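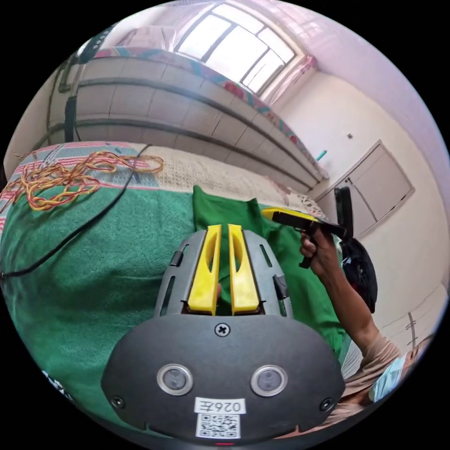
Green cloth on the bed, crumpled.

tirier_29: Folding on the bed beats a table. The towel grips.

vbakilana: Disagree. A mattress gives, so creases set unevenly. I use a board 112 cm long.

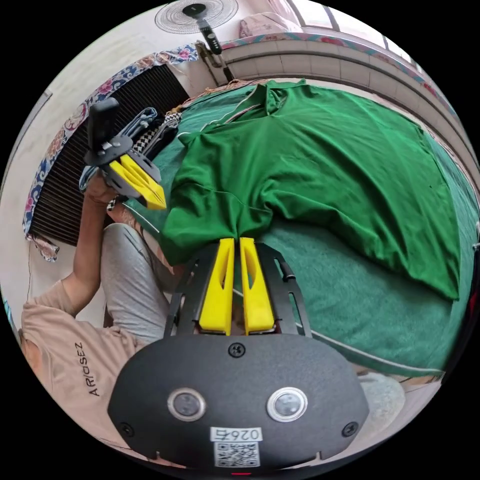
For polo shirts I start at the hem and square it to the collar.

ecsizmadia: Collar first. Hems on knits stretch. 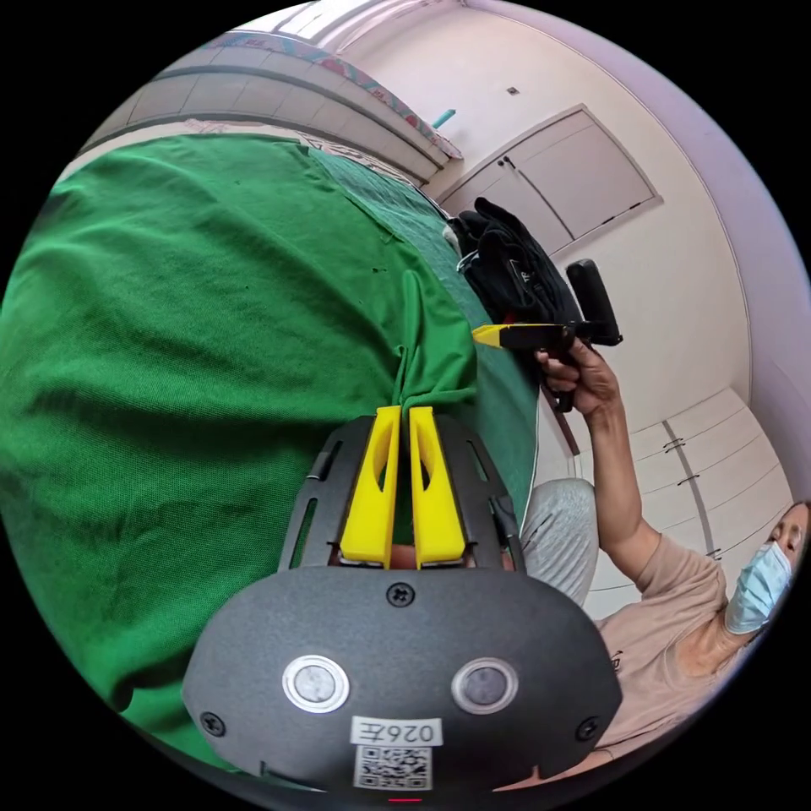
Photo: Etelka Csizmadia

tirier_29: Only if you pull. Mine have had some 40 washes and the hems are straight.

vbakilana: Spun at 800?

tirier_29: Yes.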